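Sirko Family Respite - update to the Allano Fund
23/09/2019

Quick one, sorry its short, full budget sheet comes separately.

Saturday respite at Prosia is up and running again. 20 families signed up, 3 of them new and still on the settling-in visits. Parents mostly asking for longer hours. We can't do longer yet, not on current staffing. Sibling group going well, older kids want their own room and I think they should get it.

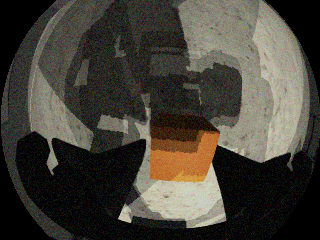 Transport is the sore spot. Nanness van was off the road two Saturdays, so we paid for taxis with a wheelchair ramp, $540 in all. Not in the original budget. Can we move it from the training line? There is $900 left there and the lifting course is already paid for.

Parent evenings: moms turn up, dads less so. Trying a later start, after work hours, and food.

Still to do: new consent forms, second key worker (interviews next week), feeding-tube refresher for all Saturday staff. Evening group reveiw in February.

Need a yes or no on the taxi money before the next invoice please.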